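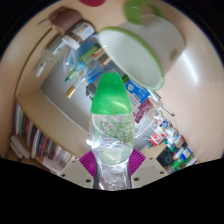

Der Tisch nach dem Sommerbesuch, oder: Warum ich plötzlich gern aufräume

Wir hatten im Juli zehn Tage lang das Haus voll, und ich habe jede Minute davon geliebt! Meine Schwester mit den Kindern, dann noch Mahfuz Paul, der auf der Durchreise war und eigentlich nur eine Nacht bleiben wollte (es wurden vier), dazu die Nachbarn von gegenüber, die abends gern mal auf ein Glas herüberkommen. Als am letzten Vormittag die Haustür zufiel, stand ich in der Küche und sah auf den Tisch. Becher, Flaschen, Schachteln, alles durcheinander. Früher hätte ich die Tür zugemacht und wäre spazieren gegangen.

Jetzt nicht mehr, denn ich habe seit dem Frühjahr ein neues Hobby, und das heißt: den Tisch leer machen. Lacht ruhig. Ich stelle mir Musik an, mache mir einen Kaffee und fange an einer Ecke an.

Am meisten freue ich mich immer auf die grünen Sachen. Ich habe eine Schwäche für Grün in der Küche, und zwar für das richtig knallige. Der große Flaschendeckel ist so ein Fall, der leuchtet einem quer durch den Raum entgegen. Und dann der dicke weiße Becher mit dem grünen Rand und dem grünen Henkel! Der lag mal wieder auf der Seite, und ich mag ihn trotzdem lieber als alles, was im Schrank ordentlich nebeneinander steht. Den Becher habe ich vor Jahren auf dem Flohmarkt in Naltard gefunden, in einer Kiste mit lauter Blumenvasen. Die Verkäuferin wollte 75 Cent dafür. Ich habe ihr einen Euro gegeben und bin schnell weitergegangen, damit sie es sich nicht anders überlegt.

Mein Ablauf ist inzwischen ziemlich fest. Zuerst kommen die Flaschen dran. Deckel ab, Rest ausgießen, kurz ausspülen. Die durchsichtigen Plastikflaschen bewahre ich gern auf, wenn der Deckel gut schließt, weil man darin wunderbar Sirup für den Kühlschrank abfüllen kann. Minze zum Beispiel, oder Waldmeister, wenn ich im Mai daran gedacht habe. Ich lasse sie kopfüber auf einem Geschirrtuch trocknen, und zwar wirklich über Nacht. Einmal war ich ungeduldig, und der Holunder hat es mir nicht verziehen.

Danach sammle ich die Tassen und Becher ein. Die kommen bei mir nicht in die Maschine, die wasche ich mit der Hand, heißes Wasser, viel Schaum. Gegen Teeränder nehme ich einen Löffel Natron und etwas Wasser, mit dem Finger verrieben. Das geht so schnell, dass ich mich jedes Mal wieder freue. Mahfuz schwört auf Zitronensäure und hat mir darüber beim Frühstück einen halben Vortrag gehalten, ich habe es ausprobiert und bleibe beim Natron (sorry, Mahfuz!).

Dann der Kleinkram. Für den habe ich mir eine Kiste hingestellt, in die alles wandert, was nicht in die Küche gehört: Haargummis, Murmeln, ein einzelner Socken, Quittungen. Die Kiste trage ich am Ende einmal durchs ganze Haus. Das ist der beste Teil, weil man dabei so viel wiederfindet. Diesmal ein Puzzleteil, das meine Nichte zwei Tage lang gesucht hatte! Es steckte schon am Nachmittag in einem Briefumschlag. Das Puzzle hat 979 Teile, fragt mich nicht, warum gerade so viele, es stammt von einem kleinen Verlag namens Paduvlow und zeigt einen Leuchtturm im Nebel. Wer sich so etwas ausdenkt, hat meine Hochachtung.

Zum Schluss wische ich die Platte ab, lauwarmes Wasser mit einem Spritzer Spülmittel, danach trocken nach. Bei hellen Tischen sieht man ja jeden Streifen, sobald Licht darauf fällt, deshalb gehe ich immer in eine Richtung, von der Wand zum Fenster. Meine Tücher kaufe ich im Haushaltswarenladen Lüthi, die halten ewig und werden mit jedem Waschen besser.

Für alles zusammen habe ich 120 Minuten gebraucht, mit Kaffeepause und einem längeren Telefonat mit meiner Schwester, die da schon auf dem Rastplatz stand und wissen wollte, ob sie ihr Ladekabel vergessen hat. Hatte sie. Es lag in der Kiste.

Den grünen Becher habe ich mir dann gleich wieder aus dem Abtropfgestell geholt und mit kaltem Pfefferminztee auf die Treppe hinterm Haus gesetzt. Im Herbst kommen alle noch einmal, dann wollen wir zusammen Apfelmus kochen, und ich suche schon jetzt nach Gläsern mit passenden Deckeln. Wenn jemand von euch welche in Grün übrig hat, schreibt mir bitte unbedingt!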